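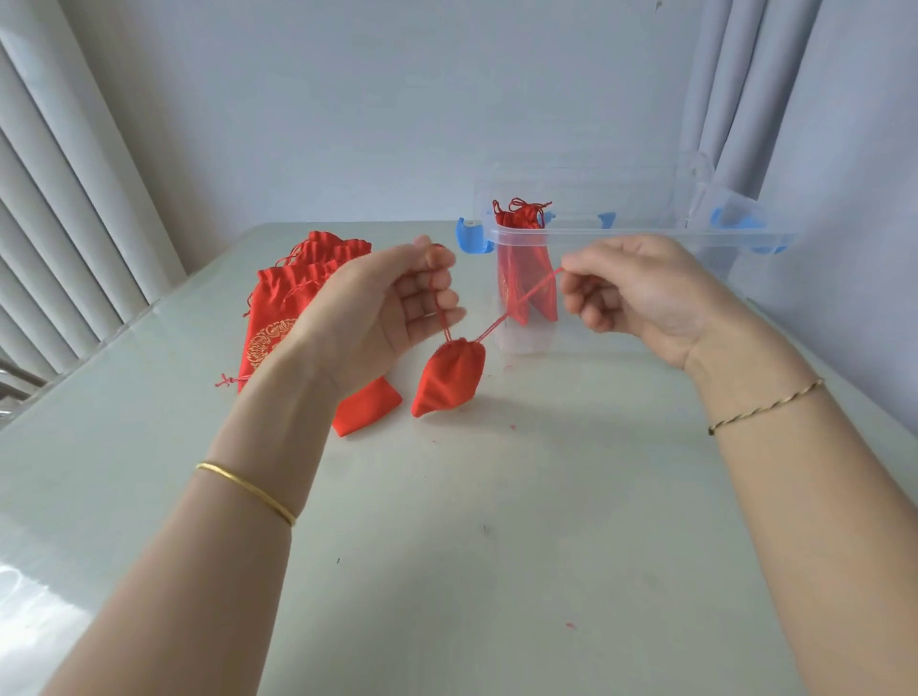 The Gridach Pack Saddle Pad for Donkeys and Mules

Anyone who has spent time around working donkeys will know the bare patches and the sore places that come up along the spine, usually just behind the withers, where a hard saddle has sat day after day. The Gridach pad was made with those backs in mind, and we are very pleased to be able to offer it through the Harnitz shop (it has taken us a good while to get the shape right, so do forgive us if we go on about it a little).

The pad is two long cushions joined by webbing, with an open channel down the middle so that nothing presses on the spine itself. The cushions are filled with wool flock and covered in heavy cotton canvas, and the filling can be topped up through a laced slit at the back end of each one. Maysoun Smadi, our saddler, settled on canvas after trying three other cloths -- it's the one that went on feeling soft after a long summer of sweat and dust.

It is 90 cm long and suits most donkeys and smaller mules. If your animal is very round or very narrow, please write to us with a tracing of the back and we'll tell you frankly whether it will fit. A bent piece of wire laid over the withers and drawn round on paper does nicely.

Fitting

Brush the back well and lay the pad slightly forward, then slide it back so the hair lies flat underneath. Look through the channel from behind, and you should see daylight all the way along. Put the saddle on, girth up gently, walk the animal a few minutes and check again. The flock settles a good deal in the first weeks, so a pad that seems too plump to begin with will very likely come right by itself.

Looking after it

Let the pad dry in the shade after work and brush off the salt and loose hair. The canvas can be sponged with cool water and a little plain soap. Please don't put it in a washing machine, as the wool will go into lumps and there is no getting them out again. Torn covers can come back to us for mending, and we charge only for the cloth and the postage.

What you get

One pad, stock code 1505
2 spare laces
A small bag of wool flock for topping up
A printed fitting sheet, in English or Arabic

Orders for ten pads or more, for brick kilns, markets or animal clinics, are handled by Jihad Rizk, who can also arrange for a fitting day if you're within reach of our Isum workshop. The next batch is due in January.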